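Frequently Asked Questions – The Rultora Cycle

Last updated: Feb 22, 2020

In what order should the books be read?

The publisher recommends the order of publication, beginning with The Salt Regent. The prequel, The Lamps of Prostham, takes place 246 years earlier, but it assumes some knowledge of the main story and is best read after the third volume.

How many books will there be?

The cycle is planned as 5 novels and one prequel. The prequel and the first 3 novels are in print. The fourth, The Ferryman's Oath, is scheduled for August.

Do I need to read the prequel to follow the main story?

No. Readers who skip it will still understand the war between Rultora and the river cities. The prequel explains how the Peñalver family came to hold the northern gate and why its heirs may not cross running water.

Are the maps the same in every edition?

The hardcover editions contain two maps, one of the coast and one of the walled city. The paperback editions contain the coastal map only. An error in the first printing of The Salt Regent placed Prostham on the wrong bank of the river – this was corrected in all later printings.

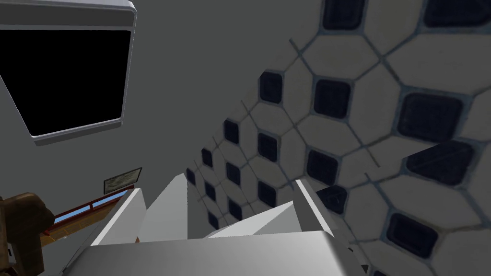

Electronic editions carry both maps, placed after the final chapter so that they do not delay the opening of the book on older reading devices.

Is there a signed edition?

Tekport Press issued a signed and numbered edition of the first novel, limited to 700 copies. It is sold out and will not be reprinted. Requests for signed bookplates may be sent by mail with a stamped return envelope.

Are the books suitable for younger readers?

The cycle is published for adults. It contains battle scenes and the death of several major characters. The second volume includes a long account of a siege that some readers may find distressing.

Does Demetrio Llorente read unpublished manuscripts?

Mr. Llorente is unable to read or comment on unpublished work, including stories set in the world of Rultora. Manuscripts sent to Tekport Press for his attention will be returned unopened.

May I quote from the books on my website?

Short passages may be quoted in reviews and discussion, provided that the title and author are named. Permission is required for full chapters, maps and the songs printed at the head of each part. Requests should state the title, the edition and the page numbers concerned.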